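The Skokow trailer has landed, and fans of the books can breathe again

It arrived in the middle of the night for most of us, with no countdown and no teaser for the teaser, and by breakfast it was all anyone in my group chats wanted to talk about. The first full trailer for Skokow, the big-screen version of the beloved science fiction novels, is finally out. It runs just over two minutes. I have watched it more times than I'm going to admit in print, and it looks terrific.

For anyone who hasn't been following along, the road to this trailer has been a long and bumpy one. The project was announced by the production company Mavov with a single piece of artwork and a title, then went so quiet that plenty of readers gave it up for dead. A writer left. A second writer came in and also left. Then director Ragnheiður Bisgaard signed on last spring and things started to move in a hurry, with Lwazi Radebe cast as the disgraced navigator Beltrán only a few weeks later.

That casting caused a real split at the time. Beltrán is an older man in the books, tired and a bit pompous, and Radebe is best known for playing charming young troublemakers. Well, the trailer gives him four lines and he nails all four of them! There's a moment when he is handed back his old uniform and has to pretend it doesn't matter to him, and he plays it with hardly any movement in his face. If that's the level he's working at through the whole movie, the arguments about his age are going to dry up fast.

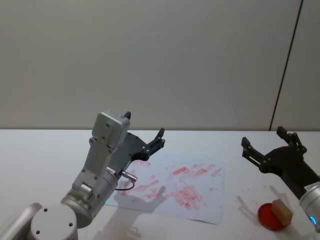 The trailer opens in silence with a shot of the harbor at Skokow, which readers will know as the drowned city where the last ships are kept. Bisgaard has made it a much warmer place than I had pictured. There is laundry hanging between the towers, there are kids jumping off the piers, and the water has a thick green color that made me think of summer camp. Then a horn sounds, the lights go out one street at a time, and the title comes up. It's a great opening. I got chills, and I knew exactly what was coming.

Phúc Hồ turns up next as the engineer Tamsel, and her part looks a good deal bigger than it was on the page. In the first novel she has one long chapter and then disappears until the sequel. She's in close to half the shots of the trailer, including a very funny one in which she tries to talk her way past a guard while carrying a live goose. The goose isn't in the books. I'm all for the goose.

Bisgaard spoke about that change in a short video the studio put up alongside the trailer. "Everyone who read the script asked me where she went after page forty," she said. "I didn't have a good answer, so we went back and kept her on the ship." She added that the novels' author had read the new scenes and sent back only small notes, most of them about boat names.

There's plenty in there for the people who like to go through these things one still at a time. The map on the wall behind Radebe shows the southern islands, which don't come into the story until the third book. A coin on the captain's table has the old queen's face on it. And at the very end, after the release month appears, you can hear someone humming the tune that readers know as the ferry song – only a few notes of it, but enough to have set off a very long thread on the main fan forum, where the moderators had to open a second one by lunch.

Then there is the matter of the villain. We don't see one. Chibuzor Onuoha has been listed in the cast from the start without a character name, and the guessing has been lively. Most people had him down as the Harbor Master, the cold, polite official who sends Beltrán out on his last voyage. The trailer includes his voice, reading what sounds like a prison sentence, and one shot of a gloved hand closing a ledger. The voice is wonderful, low and almost kind. The trouble with the Harbor Master theory is that the line he reads belongs to somebody else in the novel, a judge who appears for half a page. So either the two characters have been combined, or the studio is having some fun with us. I lean toward the first. It would tidy up the middle of the story, where the book does wander.
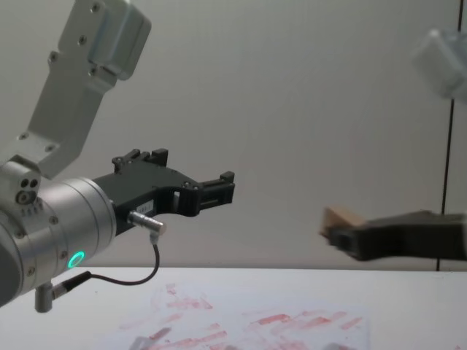 Music is another nice surprise. Composer Florian Brunner wrote the theme heard in the second half, and Mavov has confirmed that it's from the movie's own score and wasn't made just for the trailer. So many trailers these days lean on a slowed-down cover of an old pop hit, and it's a treat to get a new tune in its place. Brunner uses a choir of 200 singers, recorded in a former grain hall, and when they all come in under the shot of the fleet leaving port it sounds enormous. Play it on real speakers if you have them. My laptop didn't do it any favors.

He told the crowd at a fan event in November that he wrote the ferry song first and built everything else out from it. The lyrics are printed in full in the first novel, but there has never been an official melody, and readers have been making up their own for years (some of them lovely, and at least one of them for banjo). Setting it to music was always going to be a risk. From the little we hear, he has gone for something plain and easy to sing, close to a lullaby. I'd bet on hearing it hummed in theater lobbies.

The effects work comes from Wavwood, a young studio with only a couple of features to its name, and the ships are the standout. They look heavy. They lean when they turn, water pours off them in sheets, and you get a real sense of how tired and patched-up they are. According to the studio's video there are 752 effects shots in the finished movie, a modest number for something on this scale, and a lot of the harbor was built as a full-size set in a flooded quarry. You can tell. When Radebe and Hồ run down the pier, the boards bounce.

Not everything worked for me. The dialogue is mixed so low in a couple of places that I needed captions, and a quick shot of the storm creatures looked unfinished next to everything else. There's also a joke about seasickness that lands with a thud, in a spot where the trailer had built up some lovely tension. These are small complaints, and trailers often go out while effects are still being worked on, so I'm not going to lose sleep over a blurry tentacle.

A bigger question is how much of the story this movie plans to cover. The first novel ends on a cliffhanger that made me throw my copy across the room at age fifteen, and it would be a brave studio that sent a crowd home on that note with no sequel locked in. Mavov has said only that it has "plans beyond the first voyage." But a shot near the end of the trailer, of Tamsel standing alone on a beach of black glass, comes straight out of the opening of book two. Either they've moved it up or they've reached further into the series than anyone guessed. Fans are divided on which would be better. I'd love to see them stop where the book stops and let everybody yell at the screen.

Early reaction has been strong. The comments under the trailer are happier than comments under trailers have any right to be, and the novels have been climbing back up the bookstore charts all day. My local shop had sold its last paperback set by the time I called to ask. If you've never read them, the first is short, funny and moves at a good clip, and you could finish it well before the movie opens.

The studio says a second trailer will follow closer to release, along with a first proper look at Onuoha's character. Until then there are the character posters, 3 of which went up this morning, showing Beltrán, Tamsel and an empty ship's cabin with a coat on the hook. The forum has already worked out whose coat it is, and I won't spoil it for new readers. Skokow opens in theaters next summer, and tickets for the early fan screenings go on sale a month before.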